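From: Lenka Tóth
To: docs-tools list
Subject: Re: Section breaks and page numbers in the merged manual

On Friday, Kaisu Hirvonen wrote:

> I have merged the chapter files into one master document and the page
> numbers restart at 1 in chapter 4 and again in the appendix. I have
> deleted and reinserted the footer in both places. The numbers come back
> the same. The table of contents now lists two different page 2s. Is
> this the template or the merge? I would prefer not to rebuild it, as
> Zane has already put her comments in.

Kaisu,

It is the merge. The Rumard template has one section and continuous numbering. When you insert a file that has its own section break, the break comes along with its settings, including the starting page number. Deleting the footer text removes the number field but leaves the section setting alone, so a new field shows the same value.

To fix it without touching the comments:

Turn on formatting marks so that the section breaks show. Click in the footer of the first page of chapter 4. Open Page Number, then Format Page Numbers. Under Page numbering, change "Start at" to "Continue from previous section". Press OK and do the same in the appendix.

Then check "Link to Previous" in both footers. It is a separate setting and it controls only the content of the footer. You can have linked footers with broken numbering, and the reverse. If "Different first page" is checked for a section, that section has a first-page footer as well, and it has its own link setting. I missed this in the Sadowski manual and the chapter openings had no number at all.

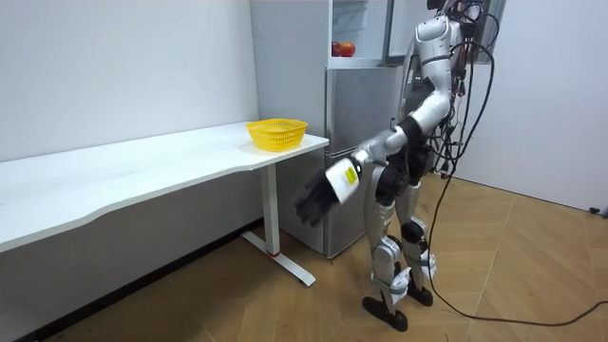 Robot at the desk, right arm extended.

Last, click in the table of contents, press F9 and choose "Update entire table". Updating page numbers only will keep any stale headings left over from the merge.

On the template: I would still change one thing. Heading 1 has "Page break before" set, and the chapter files also end with a next-page section break. Word normally absorbs the first into the second, but if there is an empty paragraph after the break you get a blank page. Search for ^b and look at what follows each one. In my copy there were 2 empty paragraphs, both in front of the appendix.

Aino asked whether we should go back to a master document with linked subdocuments. I am against it. We tried that for Loller in March and the links broke as soon as the folder was moved. One flat file of 2,000 paragraphs or so opens without trouble on my machine – slow to scroll, but stable.

If anyone still has the old footer with the number typed in as plain text, please replace it with the field. Hanne found one on page 16 of the Nuvmont draft, and it will print 16 wherever that page ends up.

Lenka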